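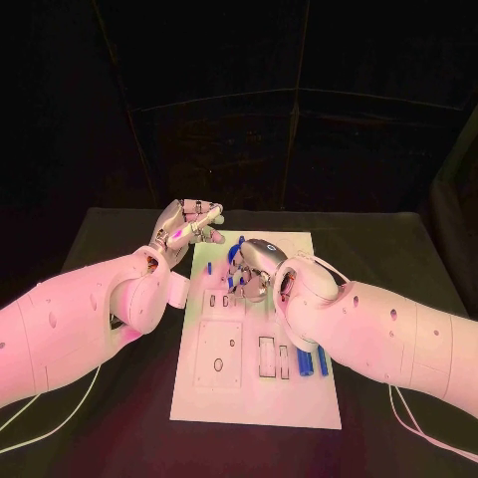

The two arms at the practice board, Whitlock building

From: Baltasar Zabala
To: Lostwood floor list
Date: 2019-10-09

Hello all, and thank you for the kind notes (I'm getting to them, slowly!). On Monday a message came in from the kitting bench:

> Baltasar, we hear the arms take over the peg and gear fitting in March.
> There are 4 of us on that bench. What happens to our hours?

It's a fair thing to ask, and I'd be wondering too after so many years at it. Hours stay as they are through March, and the bench moves over to checking and setup, with Matance paying for the training.
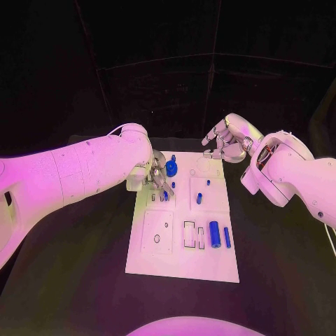 Will I need to know how to program?
Most of the setup is done from a screen with pictures on it, and the course takes 3 afternoons.

I do know some of you like the fitting work and will miss it, and I'm sorry about that part.

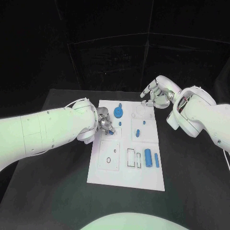 Sign-up for the course

There are 26 places, so write to me or leave your name at the Cudutby desk, whichever is easier. Come by for coffee as well, I'm always glad of the company.

Warmly,
Baltasar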